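How to wash and store fleece blankets

Updated 16 Aug 2022

Fleece is easy to look after, but it goes flat and bobbly quickly if it is washed too hot or dried too hard. The steps below are the ones we use at Lindgate for plain polyester fleece, from small sofa throws up to double bed size. They don't apply to wool, or to anything with a heating wire in it.

What you need

A washing machine with a 30 degree cycle
Liquid detergent, the ordinary kind
An old toothbrush or a soft nail brush
An airer or a washing line
A cotton bag or pillowcase for storage

Before washing

Take the blanket outside and shake it hard, holding it by two corners and then by the other two. Go over it with a lint roller if there is pet hair. Hair that goes into the drum tends to come out stuck to something else.

Look for marks while it is still dry. Food and mud should be left to dry fully and then brushed off. For grease, put one drop of washing-up liquid on the spot, work it in with the toothbrush and leave it for 24 minutes. That is one run of our kitchen timer, and a few minutes more will do no harm.

Washing

Turn the blanket inside out if it has a cover or a sewn edge. Wash it alone or with other fleece. Towels shed fluff, and fleece picks it all up. Jeans and anything with a zip will rough up the surface.

Set the machine to 30 degrees on a gentle cycle with a low spin. Use half the detergent you would use for a full load. Leave out fabric softener, as it coats the fibres and the pile starts to feel greasy after a few washes. A small cup of white vinegar in the softener drawer can be used in its place.

A double blanket should fill the drum no more than two thirds. Ours, a Bielecka double, weighs 617 grams dry and goes into a normal machine without trouble. Thick sherpa-backed ones may need the launderette.

Drying

Lift the blanket out as soon as the cycle ends and shake it again to raise the pile. Hang it over two rails of the airer so that air can get between the layers. Pinch a fold here and there and pull it gently straight, working from the middle to the edges.
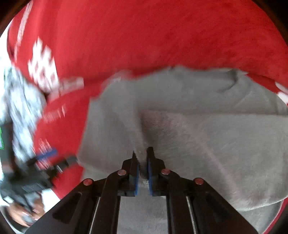

Can fleece go in the tumble dryer?

Only on the lowest heat, and only if the care label allows it. Take it out while it is slightly damp and finish it on the airer. High heat melts the tips of the fibres, and once that has happened they stay stiff.

Don't iron fleece. If it has a hard crease, hang it in the bathroom while someone has a shower, then smooth it with the flat of your hand.

Removing bobbles

Lay the blanket on a firm surface and pull it taut. Run a fabric shaver over it in small circles with very little pressure, emptying the fluff pot often. Stay clear of the hem stitching. Do one side, turn the blanket over and check for thin patches before doing the other.

Storing

Make sure it is completely dry, seams included. Fold it loosely in thirds and then roll it. Put the roll in a cotton bag and keep it on a shelf with nothing heavy on top. Vacuum bags save room but flatten the pile, and a blanket packed that way from spring until October will need a wash and a good shake before it looks right again.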